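Stitton Reports First Results From Household Chore Trials

Company says tidying and sorting are close, while wiping, pouring and laundry remain some way off

FOR RELEASE 14/01/2018

Stitton, a developer of software for household and light-commercial robots, today published the first results of its Grista program, which tests how well machines can do ordinary chores in homes and small shops. The results cover 50 chores. They are mixed, and the company is releasing them in full.

The program was set up to answer something that customers, retailers and care providers ask Stitton every week: can a machine do this job yet, and if it can't, how far off is it? Until now the company has answered with demonstrations. A demonstration shows a chore going well in a room that has been prepared for it. Grista measures what happens when the room has not been prepared.

Each chore was tried 50 times. The objects were moved between attempts and the lighting was changed. An attempt was marked as complete only if a person would not have had to step in or redo the work afterward. Partial results were recorded separately and do not count toward the totals.

"We wanted a number that a shop manager could use," said Annatjie Kekana, who directs the Grista program at Stitton. "If the machine puts away most of the stock and leaves one jar on its side in the aisle, the manager still has to walk over there. So we scored that as a miss."

What machines can do now

The strongest results were in picking up and moving single, rigid objects. Cups, boxed goods, books and closed containers were moved from a table to a shelf or bin with few failures, including when other items stood close by. Sorting mixed items into two or three bins also went well, provided the items did not overlap.

Shelf facing, the shop-floor job of pulling products forward so that the shelf looks full, was better than expected. Tests were run at Lavoie, a chain of neighborhood stores that gave the program the use of one aisle after closing. The robot was slow, but it left the shelf in a condition that store staff accepted without changes on most nights.

Clear plastic was the exception in this group. Bottles and tubs that let the background through were missed or gripped in the wrong place far more often than opaque items of the same size and weight. A crowded table makes this harder, as the colors of whatever stands behind a bottle show through its sides. Stitton has increased the share of clear objects in its training material as a result.
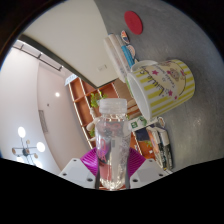 How soon could a robot clear a kitchen table without supervision?

Stitton expects a machine to be able to clear a table of dry, closed and unbreakable items, in a home it has been set up for, before it can handle a table after a meal. The company is not giving a date for either. Open drinks, food scraps and thin glass each bring problems that the current system handles poorly, and a household would want all of them solved before leaving the machine alone with the job.

What machines cannot do yet

Chores that involve cloth gave the weakest results. The robot could pick up a towel from a flat surface and drop it in a basket. It could not reliably find the corners of a fitted sheet, turn a sleeve right side out or fold a shirt from a pile. In several of the laundry chores no attempt was marked as complete.

Wiping surfaces was uneven. The machine covered the area it was asked to cover, but it did not press hard enough to remove dried spills and it tended to push crumbs over the edge of the counter. Pouring from an open container was stopped early in the program after repeated spills, and will be tried again with a different wrist.

Opening things was the other weak area. Flip lids and drawers were manageable. Screw caps were harder, especially small ones, where the gripper needs to hold the body of the container firmly enough to stop it turning and gently enough to avoid crushing it. Thin-walled containers buckled in many of the attempts.

Speed was recorded but not scored. In nearly every chore the robot took longer than a person. Kekana said this matters less at home than in a store.

"A family that is out for the day doesn't mind if the job takes two hours," she said. "A shop that opens at seven does mind. We will probably see useful machines in homes for certain chores first, and then in stores for work that can be done overnight -- but the list of chores is short in both cases."

How the training material is gathered

Much of what the Grista system has learned comes from people doing the chores themselves. Participants carry out everyday tasks with a hand-held gripper fitted with a camera, in their own homes and workplaces, and the recordings are used to train the robot. The program's library holds 3,645 recorded tasks so far. Stitton plans to add a further 1,000 by October, most of them in kitchens and stockrooms.

The company said that working in real rooms has changed its view of which chores are difficult. Tables in homes hold mugs, stationery, packages and small loose items all together, and people pick out the one they want without moving the rest. Early versions of the system, trained on bare lab benches, did badly in these conditions. Later versions have improved, though a cluttered surface still lowers the completion rate for every chore in the program.

Participants are paid for their time and may ask for any recording to be deleted. Faces, mail and screens are blurred before the material reaches the training team.

Next steps

The second round of trials will repeat all of the chores with a revised gripper supplied by Dulent, which makes soft contact parts for packing equipment. The new strips are meant to hold smooth plastic with less pressure. Stitton will also add chores requested by Lavoie's store teams, including breaking down empty cartons, rotating chilled stock by date and returning abandoned items to the correct shelf.

Stitton has no plans to sell a household robot under its own name. It intends to license the Grista software to manufacturers, with the published chore results attached so that buyers can see what a given machine has and has not been shown to do.

The full table of results, including the scoring rules and notes on each chore that was stopped early, is available on request from the Stitton press office. Journalists who would like to watch a trial session may also apply through the press office. Sessions run in the evening and places are limited.

About Stitton

Stitton develops software that allows robots to handle everyday objects in homes, stores and care settings. The Grista program is its public testing effort and is funded by the company.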